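Equipment Planning Officer (fixed term, part time)
Heltlow Garment Care, Prurkirton

Heltlow Garment Care washes, presses and folds workwear and shirts for hotels, clinics and care homes. We are looking for someone to plan and cost the purchase of two-armed folding stations for our Prurkirton site.

The post is for 2 days a week and starts in September. It is based on site, with parking.

What the work involves

You will draw up the equipment list for the first stations: arms, grippers, tables, power, cabling, spares and hand tools. You will get written quotes from at least three suppliers for each main item and set them out so that the finance team can compare like with like. You will also work out running costs, including fingertip pads, replacement motors, servicing and staff time for setting up.

The finishing room has 84 square metres of floor that can be used. You will need to produce a layout that fits the stations in without blocking the fire door or the rail from the presses.

Folding trials on collared shirts are under way on the Florer bench. You will spend time there, note what gets used up or replaced, and put those costs into the budget. The Hartono report on last year's handling costs will be given to you on your first day.

What we are looking for

Experience of buying equipment for a workshop, laundry, warehouse or factory
Confident use of spreadsheets
Able to read a data sheet and ask a supplier sensible questions
Some knowledge of electrical loads would help but we can put you with our site electrician

You do not need to be able to program a robot.

Pay is £223 a day. Travel to supplier visits is paid on top.

To apply, send a CV and one page on a purchase you have planned, including what it cost in the end. Quote reference 531. Applications close on Thu 12 August. Late applications will not be read. 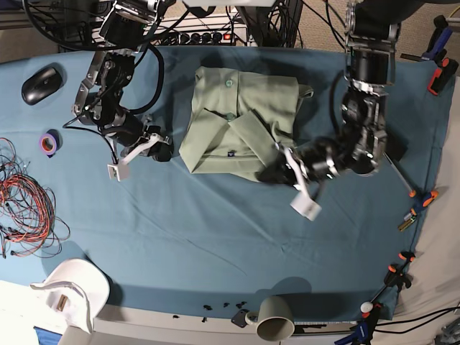 Will the person in this post sign off the spending?

The finance team signs off all orders. The post holder prepares the quotes and makes a written recommendation.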